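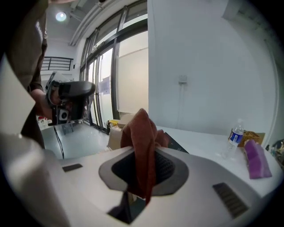
Folding helpers wanted at Watska, Lamstead

I'm looking for people to join our towel and beanie sessions through August. You'll stand at a white table and fold, crumple and fold again — it's calmer than it sounds! Shifts start at 9 a.m. and pay $80 each.

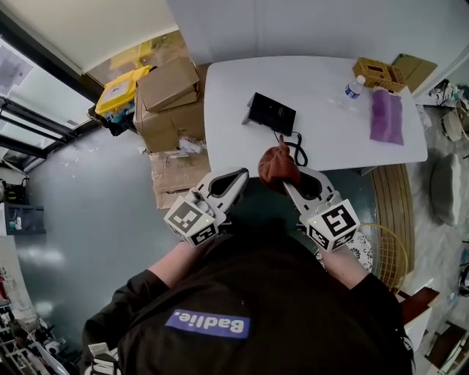

How to apply

Drop me a line and tell me which mornings you're free. No experience needed, just patience with cloth.
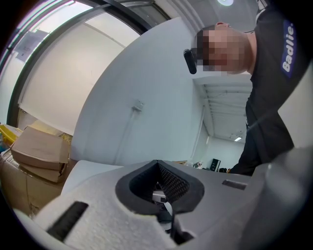
Oh, and wear comfy shoes — you'll be on your feet a lot. Ask for me, Danish Tanoli.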